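4.2 What the simulated bench measures

The Palitholm kit is sold with two parts that the vendor prefers to talk about as one. The first is the arm itself, with its controller and mounting plate. The second is a simulated workspace, Gellden, in which a buyer can train and test a policy before any hardware is bolted down. The price list treats Gellden as included. The product sheet goes further and says that success in Gellden "carries over" to the bench. Our purpose in this section is to ask how much of that sentence a buyer should believe, and we will say now that our answer is less than half.

We ran the kit as a customer would. We used the default physics settings, the default camera placement and the object library that ships with the license. We did not ask the vendor for tuned files, though two were offered. A buyer in a small lab or a packing firm would not have had them, and results obtained with private help tell such a buyer very little.

Each trial began from a cluttered layout drawn by the scene generator. The policy was given one target object and one place to put it, and had 35 seconds of simulated time to finish. We ran 280 trials in all, spread evenly over the layouts and with the random seed logged each time. A trial counted as a success only if the target came to rest in the goal area and stayed there until the clock ran out. The vendor's own script is kinder. It counts a trial as soon as the target enters the goal area, even if the object then rolls away - a choice we could find only by reading the code.

The layouts are meant to be hard, and to a point they are. Figure 3 gives one of them. Rigid things and cloth share a single tabletop, and the arm itself hides part of what lies beyond it.

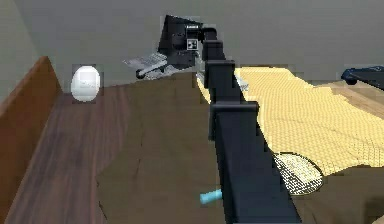

Figure 3. A cluttered tabletop layout rendered in Gellden. The egg stands near the far edge on the left; the yellow mesh cloth covers much of the right side, with the oval mesh object overlapping its lower edge.

Bouvier objected, on reading a draft of this section, that we were holding a training tool to the standard of a measuring instrument. In Bouvier's view no one buys a simulator for its truth. They buy it to throw out bad policies cheaply, and a tool that rejects the worst candidates has paid for itself even if it cannot rank the good ones.

We take the point and think it is fair to simulators in general. It is less fair to this one, for the plain reason that the product sheet makes the stronger claim. If Palitholm were sold as a filter, we would have tested it as a filter. It is sold as a forecast.

Consider the egg. In the shipped library an egg is a rigid body with a friction value and a mass, and nothing in the default settings lets it crack. A policy that clamps down at full force is scored the same as one that closes gently. We confirmed this by raising the grip force in steps until we reached the limit of the controller, and the score did not move. A buyer who handles food would learn nothing from those trials about the one thing they most need to know. The library does have a damage flag, described in the manual as experimental. When we switched it on, 9 of the test layouts failed to load and the rest ran without ever reporting damage.

Cloth is a different kind of trouble. Folds and wrinkles are drawn well, and a visitor looking over our shoulders would likely have been impressed. The contact model under the drawing is coarse. In 2 of the layouts the gripper passed through a raised fold and picked up a rigid object beneath it with no drag at all. On a real bench the fabric would bunch or come along with the object. We can't say how often the policy gained from this, as the log records contacts between rigid bodies only.

Nor are we convinced by the clutter. The generator changes where things are put, but it draws from the same short list of objects, and a policy trained long enough on that list may learn the list. The vendor's answer is that buyers can import their own objects. We tried. Import worked for rigid shapes, once we had fixed the scale by hand, and did not work for any cloth we gave it.

None of this makes the arm a poor one. It held its calibration through the whole test period, and the controller never dropped its connection - more than we can say for the Firkia unit we used before it. A lab that wants a dependable arm, and already has its own way of testing policies, could do worse. Our doubt is confined to Gellden and to the wording used to sell it.

We therefore report the simulated results in Section 5 under our own success rule and the vendor's rule side by side. We draw no conclusion from either about fragile goods. Readers who plan to use the kit with cloth in the workspace should treat the simulated scores as an upper limit until they have run the same layouts on a physical table.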